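The cell that takes computers apart, and the person who keeps putting it back together

The technician who looks after the dismantling cell at Plendico's Vullby site has been asked a lot lately whether robots are going to solve electronic waste. "I tell them to come and see me when it's dropped a screw," she says. "Then we can talk about solving things."

She asked not to be named, partly because she still has to work with the people who sell the idea upstairs. Her job title has changed twice since she started. What she does has stayed the same: she sets up one robot arm, over one table, and keeps it fit to work on old desktop computers that arrive by the pallet.

I had come with a brochure from Nguyen-Tran, the integrator that put the cell in. It talks about "hands-off recovery of high-value components". She read the page standing up, handed it back and said she had no quarrel with the word recovery.

"Hands-off, though. My hands are in that thing every morning from seven."

The morning routine is the part she is proudest of, and it is fairly dull. She wipes down the table slots, because grit from the cases gets into them and then the clamps don't sit flat. She checks the fingers of the gripper for play by pushing them sideways with her thumb. She follows the cable from end to end looking for a flat spot or a shiny patch where it has been rubbing. Then she runs the arm to its reference point at a crawl, with one hand near the stop button, and measures the gap with a feeler gauge.

"The maker's software will tell you it's in position. It'll say so very confidently. I had it tell me that once when it was 2 millimetres out, and that was a clip gone and a scratch right across a board. So I use the gauge."

I asked whether that was the software's fault.

"It was the mounting bolts. Somebody had put them back in finger tight after a cable change. The software only knows what the joints are doing. If the whole arm has shifted, the joints are perfectly happy."

After that the bolts went on her list, and the list went on the wall. It has 16 lines. She thinks four of those are there because of things the installers should have caught, and she will say which four if you have the time.

Fixtures take up a good deal of the day too. Office desktops look alike until you try to hold one still. The feet are in different places, the side panels come away differently, and a case that has been dropped is no longer square. Plendico's answer has been to print its own locating parts and plates on a machine in the next room, changing them as new models turn up.

"They're good enough. People get sniffy about printed parts. I'd sooner have something I can reprint overnight than a lovely milled block I have to wait three weeks for. But they creep. You tighten against plastic every day and it moves, and then your numbers are wrong and you blame the robot." 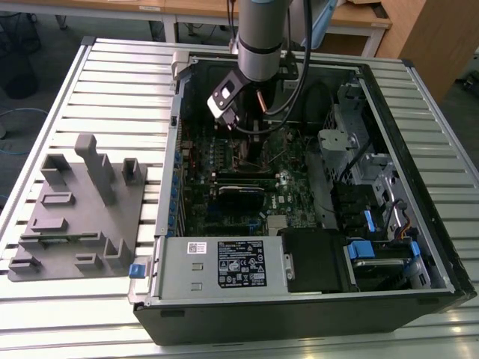
She keeps a paper notebook of those numbers. Each model has a page with the height of the case when it is lying down, the approach angle for the gripper, how hard to close it and what went wrong last time. The computer has all of this as well, or is meant to. Twice the settings have been overwritten by an update, and both times she typed them back in from the notebook.

What is it good at, then? She takes the question more seriously than I had expected. Cases with tool-free latches suit it, she says, because the maker has already done the thinking and coloured the bits you're supposed to press. Memory comes out well. Drives on carriers come out well if the carrier isn't bent. Graphics cards are "fine on a good day", as there is a retaining catch at the end of the slot on most boards and the arm has to deal with that before it pulls.

"If it doesn't, it still pulls. It's strong enough. You'll get the card and a piece of the slot."

And what is it bad at? "Wires. Anything floppy. A person just moves a wire out of the way with the back of a finger and doesn't even know they've done it. This has to be told there's a wire, and where, and it's never in the same place." Most of the loose wiring is still shifted by hand before the arm starts. I pointed out that this step does not appear in the brochure. She said she had noticed.

Dust is the other thing. She has tried several cleaners on the finger pads and settled on Drelamine, which she puts on with a cotton bud and leaves for ten minutes. Nguyen-Tran recommended plain alcohol. Her view is that alcohol is fine in a showroom, where the computers haven't spent nine years under somebody's desk next to a radiator. She changes the pads when she can no longer feel the pattern on them, and doesn't trust the service interval, which is given as 4000 cycles whatever the weather and whatever you've been gripping.

"Who came up with that? It's a round number. I've had pads go in half that and I've had a set I forgot about that were still biting. You have to look at them."

The company's own figures are more cheerful than she is. Plendico's best month so far saw 188 machines go through the cell, and the number has found its way into a slide. I asked her whether it was right.

"It's right. It was also a month when we had nearly all one model, clean, from one office. Ask what the next month was."

I did ask, later, and was told the data was still being reviewed.

It would be easy to write her off as someone who dislikes the machine, and that would be unfair. She stays late for it. She has changed the way it comes down into a case so that it no longer brushes the cooler on the taller boards, and she showed me the old path and the new one on a screen with some pleasure. When the wrist developed a tick in the spring she stripped the tool end off and found a washer that had been fitted the wrong way round, and she did this while Nguyen-Tran was still arranging a visit. The visit was cancelled. The invoice for it, she says, was not, and took until August to sort out.

Her complaint is about where the credit goes. A cell like this is bought on the basis of the hours it saves, and nobody subtracts hers. She reckons that on a mixed pallet she spends as long setting up, clearing wires and putting right as she would have spent with a screwdriver doing the job. On a clean batch the arm wins easily, and she can get on with something else in the room.

"So buy it for the clean batches. Say that. I'd have no argument with anyone who said that."

There is talk of a second cell. She has been asked for her requirements and has sent them in: a tool changer she can undo without lying on her back, a cable route that doesn't loop round the gripper, a frame that is bolted to the floor, and somebody else trained to do the checks. She has had an answer on the cable. The training has been put down for discussion.

I asked what happens to the cell when she is on holiday. It gets switched off, she said, and the pallets wait. Last time she came back to eleven days' worth, and a message asking why the output had dropped.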